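打印本页 | 用电子邮件发送本页

第二章 采购、预算与场地规划

2.1 适用范围

本章供准备购置 Turon 桌面操作工位的单位使用,内容包括需求登记、预算编制、询价、场地准备和到货登记。机械臂的安装与接线见第三章,夹爪标定见第四章。已有工位、只需增购末端部件的用户,可直接阅读 2.4 和 2.6。

一套完整工位由以下部分组成:

机械臂本体及控制器
二指夹爪及备用指垫
腕部相机及支架
工作台、台面铺垫
工控机、显示器、急停按钮
练习物品一组(由用户自备)

Turon 的标准供货不含工作台、铺垫和练习物品。编制预算时请单独列项。

2.2 登记任务需求

在询价之前,先把工位要完成的动作写清楚。设备选型由任务决定,任务没有写清楚,报价之间无法比较。

1. 填写附表 A“任务登记表”。每一行写一个动作,例如“从笔筒中取出一支笔”“将书移到台面另一侧”“翻开手册封面”。
2. 为每个动作注明物品的最大宽度、最大厚度和重量。重量须实称,不得估填。
3. 注明物品是否容易变形、是否有反光或网状表面。
4. 注明动作完成后物品应处的位置和朝向。
5. 将登记表交由使用部门签字后存档,版本号写在右上角。
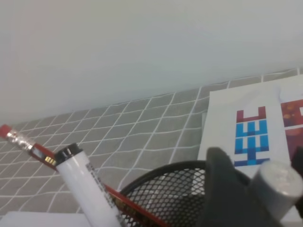
登记细长物品时,除直径外还应写明长度,以及取出时需要的竖直提升高度。提升高度加上夹爪自身长度,不得超过机械臂在该位置的有效行程。这一项经常漏填,到现场才发现臂展不足,只能退换型号。

注意:带网孔的容器会影响部分深度相机的读数。如登记表中有此类物品,询价时应要求供应商用同类容器做一次演示,并提供原始深度数据。

6. 登记表中出现的最宽物品,宽度应小于夹爪最大开口,并留出两侧进指的余量。平放的厚书通常不能从宽度方向直接夹取,须改为夹取书脊或边沿,或先推至台边再夹取。如采用后一种方式,请在“备注”栏写明“需推移”。

2.3 编制预算

预算分为设备、场地、人员、耗材四类。每一类单独成表,最后汇总。

1. 设备类。填写本体、夹爪、相机、工控机的含税单价。运费和保险单列,不要并入单价。
2. 场地类。填写工作台、电源改造、照明和隔离措施。
3. 人员类。填写操作员培训、程序开发和日常维护的工时。
4. 耗材类。填写指垫、线缆、扎带、台面铺垫和易损练习物品。

人员类是最容易偏低的一项。首次购置的单位应为程序开发人员预留学习时间,并购置基础参考书。如使用 ROS,请先确认开发人员熟悉 C++ 还是 Python,再决定接口软件包的选项。两种接口的授权费用不同,订货后变更须重新报价。
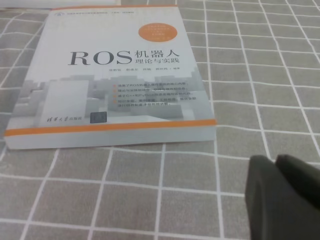
培训工时按下列方法填写:每名操作员 19 学时,其中包括急停演练和夹爪更换。开发人员在此基础上另加 35 学时,用于驱动安装、坐标系设置和轨迹录制。培训可安排在到货之前进行,此时使用 Zovstead 培训室的工位,差旅费由用户承担。

附件订货号 1043 为备用指垫套装。首次订货时建议同时购买两套。指垫表面出现裂口、发亮或脱胶时即应更换,不要等到夹持失败后再换。

警告:不得用普通橡胶或双面胶自制指垫。自制指垫厚度不一致,会使夹爪闭合位置发生偏移,由此造成的电机过载不在保修范围内。

2.4 询价与资料收集

1. 至少向三家供应商索取书面报价。报价单应列明型号、数量、含税单价、交货期和保修期限。
2. 向每家供应商索取现行版本的产品手册,纸质或电子版均可。核对手册封面上的版本号与报价单所引用的版本是否一致。
3. 将手册、报价单和往来邮件按供应商分别归档。
4. 索取接口说明,确认通信协议、供电电压和安装孔位。
5. 如计划日后把机械臂装到移动底盘上,应在本阶段一并索取底盘资料,重点查看额定负载、顶面安装尺寸和对外供电能力。
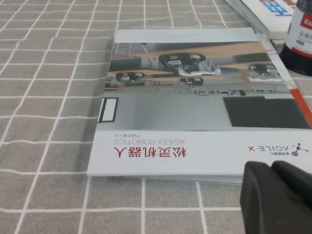

底盘的额定负载应大于机械臂、控制器、电池和被搬运物品的总重。比较各家数据时,注意有的资料给出的是平地负载,有的给出的是爬坡负载,两者不可直接比较。对外供电能力同样如此,应区分持续功率和峰值功率。

暂不购买底盘的用户,也请在附表 B 中填写“预留”或“不预留”。选择“预留”时,控制器须订直流供电型;选择“不预留”时可订交流供电型,价格较低,但以后不能改装。

6. 报价有效期通常较短。如本单位审批在 11 月之后才能完成,应在询价时说明,并要求供应商书面延长有效期。

说明:Haslam 和 Morkance 两种夹爪均可用于 Turon 工位。Haslam 开口较大,适合书本和盒类物品;Morkance 指尖较窄,适合笔类和小件。两者的法兰相同,但控制线不通用,同时购买时应订两套线缆。

2.5 场地与台面准备

1. 工作台应稳固,四脚着地,台面不得有明显晃动。机械臂底座一侧距墙的距离,按第三章的安装图确定。
2. 台面颜色以灰色等中性色为宜,避免强反光。可使用带网格的铺垫,便于摆放物品和复位。
3. 铺垫应平整并在四边固定。布质铺垫容易起皱,起皱处网格线会变形,不能当作测量基准。需要测量时请使用标定板。
4. 照明应均匀。光源不要正对腕部相机,也不要使夹爪在工作区内投下浓重阴影。
5. 急停按钮装在操作员不必越过工作区即可触及的位置。
6. 瓶装液体、喷剂等物品应放在机械臂行程之外。行程范围以控制软件中显示的边界为准。

小心:铺垫下方不得走线。线缆凸起会改变物品高度,并可能在推移动作中被夹爪钩住。

2.6 到货前的动作核对

签订合同之前,应在供应商的演示工位上用登记表中的实物逐项核对。只看演示录像不能代替本步骤。

1. 携带附表 A 和全部练习物品到场。
2. 每个动作从相同的初始位置开始,记录夹爪接近方向。
3. 对薄而平的纸质品,检查指尖能否从边沿进入,闭合时是否刮擦台面。
4. 在腕部相机画面中检查夹爪遮挡的范围。遮挡目标的关键边角时,应调整相机支架角度,或改选较窄的指尖。
5. 将结果填入附表 C,由双方签字。 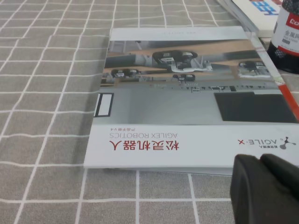 图 2-4 腕部相机视角:网格台布上的产品手册,夹爪手指位于画面右下角

附表 C 的合格率达到 97% 方可进入合同阶段。未通过的动作须写明原因及处理办法,例如更换指尖、改变接近方向或从任务中删除。删除动作时,附表 A 应同步升版。

2.7 附表清单

附表 A 任务登记表
附表 B 移动底盘预留选项
附表 C 动作核对记录
附表 D 预算汇总

附表可向 Zovstead 技术支持索取。填写时请使用同一计量单位,长度用毫米,重量用克。

Zovstead 技术文档部 | 联系我们 | 修订日期 2025-04-30 | 版权所有,未经许可不得转载 | 返回顶部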